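Wrist-view policy for handle pulling: results from the Brekura test cell
Jun 17, 2023

The manipulation group at Wirnia has finished its first full round of tests on handle pulling from wrist video alone. The policy gets no depth data and no map of the room. Its inputs are the wrist camera stream, the joint angles and the gripper opening. Training used 1000 demonstrations recorded by hand guiding, starting in January.

Bent rod handles were the main interest. A rod that stands away from a flat panel of nearly the same color gives little contrast, and fast wrist motion removes most of what is left. Earlier versions of the policy dropped blurred frames before training. The current version keeps them and lowers their weight in the loss, so the network still sees the handle during the approach. 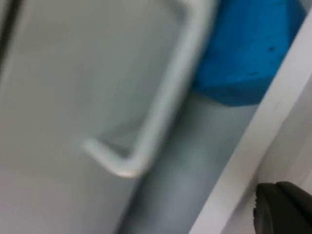 Test results

Each condition was run for 100 trials on handles absent from the training set. With blurred frames kept, the policy closed on the handle and completed the pull 6 times more often than the version trained on sharp frames only. Most remaining failures were early closures, where the fingers met in front of the rod. A smaller group came from approaches with the wrist strongly tilted, and these were not improved by the new weighting. Inference takes 175 milliseconds per step on the cell computer, which limits approach speed.

Next steps

The Rarnley site will repeat the trials with a second gripper and a different camera lens. El Khatib is preparing a smaller network to bring the step time down. The training code and the weighting schedule will be posted on the project page after the Rarnley runs are complete.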